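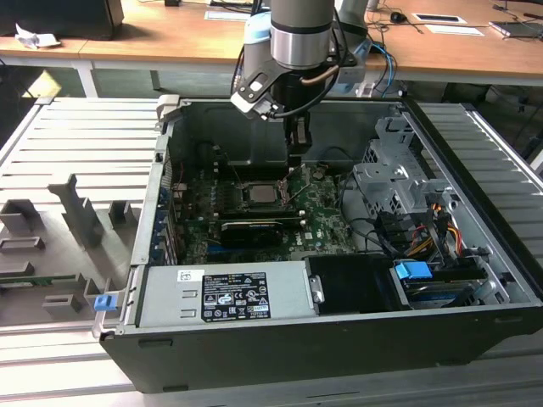
Stiltwood, 2020-05-12

Ekon quarterly results, cleaned up (README)

Hi! I keep a table of quarterly earnings for small listed companies, mostly makers and distributors, and this is the readme that goes with it. I started it because I was sick of retyping numbers out of press releases every earnings season, and it kind of grew from there.

What you get

One file, results.csv, with 3923 rows. Each row is one company in one quarter. The columns are company, quarter_end, basis, sales, net_profit, year_ago_profit, currency, source and note. Amounts are in millions, in whatever currency the company reports in. I don't convert anything, so please don't add up the whole profit column and email me the total (Flynn, I'm looking at you).

The basis column says either "consolidated" or "standalone". If a company put out both, you'll find two rows for that quarter, so filter on basis first or you'll count things twice.

Where the numbers come from

I take them from the filing. If I can't find one I use the company's own press release and put "PR" in the source column. Corinne Pennington did nearly all of the older quarters by hand, from scanned reports, and she deserves a medal for the Pryor ones, which have footnotes on top of footnotes.

Net profit is after tax and after minority interest wherever the company breaks that out. Some don't! Those rows say "MI unclear" in the note and I'd leave them out of any growth math.

Year-ago figures

These are the figures as printed in the newer report, so they won't always match the row from a year earlier. Companies restate. Wondden has restated its March quarter 2 times and I kept the latest version both times. The old values are in restated.csv if you want them.

Known problems

Fiscal years are a mess. quarter_end is a real calendar date, so use that and ignore anything a company calls "Q1".

Losses are negative numbers. Up to the last release a few of them were still in parentheses and loaded as text — Saskia Partington caught those, thank you.

There are 7 companies with a missing quarter. Blank means I don't have it. It does not mean zero.

One-time gains are left in. Tegan Ashby wants a separate column for them and she's probably right, but I haven't settled on how to label them yet.

Updates

I try to load new filings within 10 days. May is always slow, with everybody reporting at once, so expect gaps until the end of the month. If you spot a wrong number, send me the company, the quarter and the page of the filing. Shayne Katene looks after the load script, so bugs in that go to Shayne.

Use it for whatever you like, just keep the source column in if you pass it on.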